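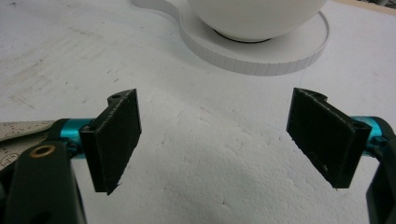 Los dedos de la Clultier, abiertos, sobre mi bloque de espuma.

Hilo sobre la pinza manual Clultier, que compré en febrero en la tienda Vendeck. Escribo despacio porque el español no es mi primera lengua. Si algo queda raro, me corrigen, por favor.

Primero el precio: 720 euros por el kit, sin cámara. El envío fue aparte. En Vendeck me atendió Carmela Palacios, quien respondió a todas mis preguntas el mismo día, también las repetidas.

Los dedos son negros y van montados sobre varillas de color turquesa. El color me gusta mucho, lo confieso. Se ve bien dónde están las varillas cuando reviso las grabaciones.

Lo que menos me gusta es el borde inferior del dedo izquierdo. Está deshilachado, con fibras pequeñas en la esquina. El dedo derecho tiene marcas y puntitos claros en la superficie. Para este precio yo esperaba un material más resistente.

Pregunté por el recambio. El par de dedos cuesta 100 euros, y la entrega demora 2 semanas. Me parece caro para una pieza que se gasta.

Mi tarea de prueba es siempre con vajilla: coger un bol, levantarlo, dejarlo otra vez en su plato. Hasta hoy tengo 800 repeticiones anotadas. El mecanismo abre y cierra igual que el primer día, sin juego que yo pueda sentir con la mano.

Con los boles muy lisos hay que cerrar con más fuerza de lo que dice el manual. El manual, por cierto, está solamente en inglés y le falta la página del ajuste de los tornillos. Ntombi Xaba me mandó la suya, muchas gracias.

Keabetswe Zwane me preguntó si es mejor que la Solanki. No lo puedo decir con seguridad, la Solanki la tuve en la mano una tarde solamente. Era más ligera, eso sí lo recuerdo.

¿La compraría de nuevo? Sí, pero pediría desde el principio un segundo par de dedos. Si alguien ha probado otros recubrimientos para los bordes, me interesa leerlo.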